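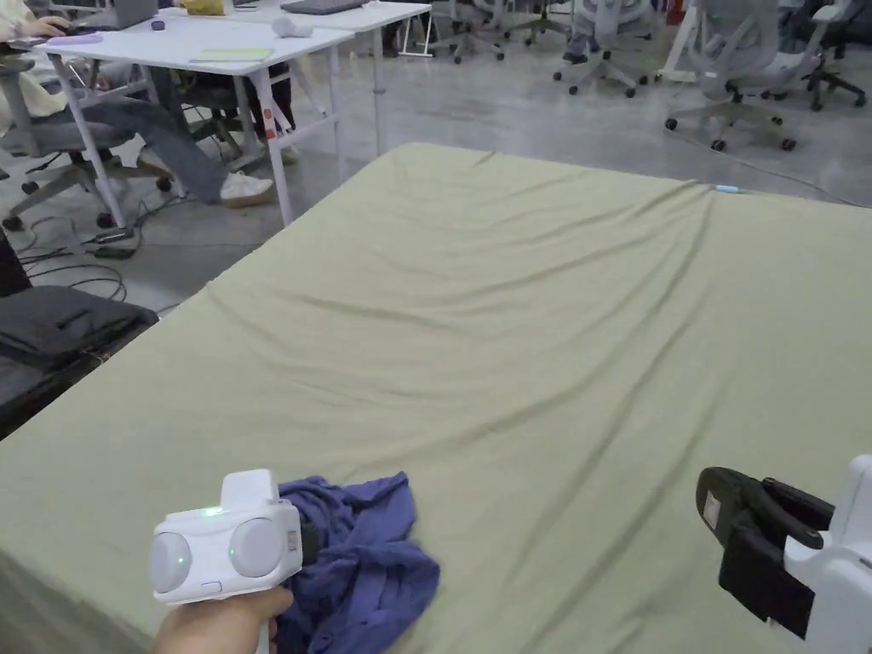 Still folding my own towels

Jun 4, 2020
Filed under: gadgets, grumbling, housework

My sister sent me a link last week with the message "you'll finally have to eat your words." The link went to the Skiven, a laundry folding machine from a company called Guketti, and the video on the page is forty seconds of a T-shirt becoming a square. The music is very calm. The T-shirt is very flat before it starts.

I have watched it more times than I'd like to admit. There's a cut in the middle, right when the shirt leaves the table, and when we come back the sleeves are tucked in. I'd love to know what went on in that cut. The price is $3,569, you still have to feed it each item by hand with the collar clipped into a holder, and the small print says no sheets, no socks, no baby clothes and nothing "bulky or irregular." I live with two kids and a dog in Skimdale. Bulky and irregular is most of what we own.

For anyone new: I've been writing about machines that promise to do chores since my first robot vacuum dragged a phone charger under the couch and died on it. I'm not against them. I own a dishwasher and would defend it in court. But I keep a list of claims, and next to each claim I write down what the thing does on a bad day in a normal house, and so far the bad day column is winning easily.

Folding is my favorite test because it sounds so dumb. My seven-year-old can do it (badly, and with complaints). She can pull a shirt out of the heap, see that one sleeve is inside out, stick her arm down it, fix it, give the whole thing a shake and lay it down more or less straight. She gets distracted halfway and then picks it up again from whatever state she left it in. I have yet to see a machine I could buy that does any two of those in a row.

What the grippers are up to

The more interesting work is happening well away from the shopping page. A lot of people trying to teach robots to handle cloth have stopped starting with the robot. They give a person a gripper with a handle on it, one for each hand, and have the person do the chore with the grippers. Cameras ride along, and the recordings become the lessons. The idea is that the machine later gets the same fingers and the same view, and copies what the person did.

I like this more than I expected to. It's cheap, and it means somebody has to face the real chore with only two stubby fingers on each side, which is a humbling way to spend an afternoon. I tried it at home with a pair of barbecue tongs in each hand and a bath towel. Do this. It will take ten minutes and it will change how you watch these videos. The first corner is easy. The second corner is under the first corner, and then you put down one tong to find it, and you've cheated.

Your fingers do a thing you never notice, where you rub the fabric between thumb and finger to check whether you've got one layer or two. Tongs can't tell. With tongs I kept lifting the top layer and leaving the bottom one behind, and my nice square turned into a sort of hammock.

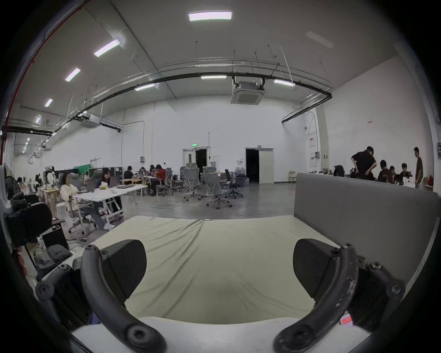 Problem one: the cloth never sits the same way twice

A cup is a cup. You can put it down a foot to the left and it's still cup-shaped, and the handle is where handles go. A shirt that has been dropped is a new object. Drop it again and you get another one. The person teaching the robot copes with this without thinking, and the robot has to cope with it by having seen enough heaps.

How many heaps is enough? I've asked this in a few places and got answers ranging from a shrug to a lecture. Osamu Oshima, a reader who repairs industrial sewing machines and who has corrected me on this blog before, wrote in to say that even on a factory floor, with stacks of identical cut pieces coming off the same pattern, picking up exactly one ply is still a job people mostly do with their hands. "You get a machine that's wonderful on denim," he wrote, "then someone switches to a thin knit and everybody goes home early."

If identical pieces are hard, think about my laundry basket. It has a fleece blanket in it, and a leotard.

Problem two: the table matters more than they let on

Every folding demo I've seen takes place on a big, empty, well-lit surface with nothing else going on. I fold on the bed, with a cat-sized dent in the comforter where the dog sleeps, or standing up in front of the TV. The surface moves when I lean on it. It's soft, so it wrinkles along with whatever's lying on it, and now there are two sets of wrinkles and you have to know which belong to the shirt.

I'll give credit where it's due. Some of this newer work is being done on soft, creased surfaces, in ordinary rooms with people at their desks in the background getting on with their day. That's a lot closer to my bedroom than a white studio is. Nothing in it looks calm, and there's no music.
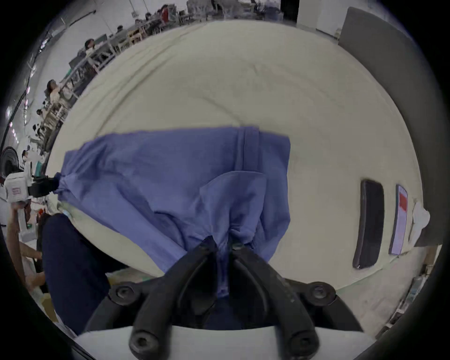 One gripper on the fold, the other on the corner.

And look how much of it is pulling. We call it folding, but most of the time goes to getting the thing flat first: find a corner, find another, draw them apart, lower it, smooth it. If you timed me on a bad basket, I'd guess the fold itself is the shortest part. The companies selling folding machines have mostly agreed to skip everything before the fold and have you do it. That's like selling me a cooking robot that plates the food.

Problem three: what counts as done

My friend Ayten Yüksel manages the linen side of a small hotel, and I went to see her before writing this so it wouldn't be pure opinion. They send the flat stuff out to a plant called Wada, where big ironers and folders go through sheets at a rate I could stand and watch all day. She's happy with it. Those machines have been around for a long time and they work, because a sheet is a rectangle and somebody at the front feeds in the edges.

The robes don't go to Wada. The robes stay in the hotel basement, where two people shake them out, check the pockets, match the belts, look for makeup on the collar and fold them so the logo faces up. Ayten had a salesman come by with a robot arm pitch last year. His machine took 45 seconds a robe in the demo. She asked whether it would find the lipstick. He told her that was "on the roadmap."

"I can live with slow," she said. "I can't live with a stained robe at the top of the pile."

I think about that one a lot. A fold isn't finished when it's square. It's finished when it goes in the right pile, right side out, with the tissue removed from the pocket and the missing button noticed. I've found $20 in my husband's jeans and a live ladybug in a pillowcase. I wouldn't know how to begin writing those down as instructions, and showing a robot a thousand tidy folds won't get it there either.

So can they do it yet?

No. I'll put it more carefully for the people who are already typing. A machine can fold a shirt. It can do it slowly, when the shirt is a shirt it likes, in a place it likes, with a person standing near enough to start it over. I believe that part. I don't believe a machine can do my laundry, by which I mean the basket goes in the room and I leave the room.

What would get me to change the entry on the list? I've been asked, so here's what I want to see, in one video, with no cuts:

A basket tipped out on an unmade bed.
At least one thing inside out.
A fitted sheet. I will accept a bad fitted sheet. Mine are bad.
Somebody walking through and taking a towel off the pile halfway.
The whole basket, even if it takes 30 minutes and I have to watch at double speed.

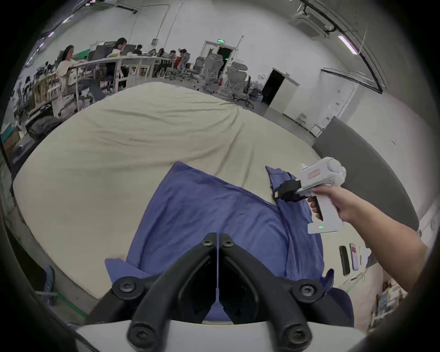 I'd also like them to show me a failure and what happens next. When my daughter drops a shirt she says "oops" and gets it. When a demo machine drops a shirt, the video ends, or we get another shirt. Picking up after a mistake is most of housework as far as I'm concerned, and it's the part I'd pay for.

The gripper-in-hand people might get there before the gadget people do, and I say that as someone who has been rude about both. At least with a person doing the work, the drops and the fumbles are in there too, provided someone doesn't go through afterward and throw those takes out. If you work on one of these projects, I'd like to hear whether you keep the messy ones. My email is in the sidebar and I don't print names without asking.

As for the Skiven, I did the math on the back of the electric bill and I could send every shirt in the house out to be folded for a good long while on that money. My sister says I'm missing the point. She hasn't ordered one.

Next week: the window-washing thing with the suction cups, which I've had on loan since Sunday and which is currently stuck to the upstairs bathroom window, on the outside.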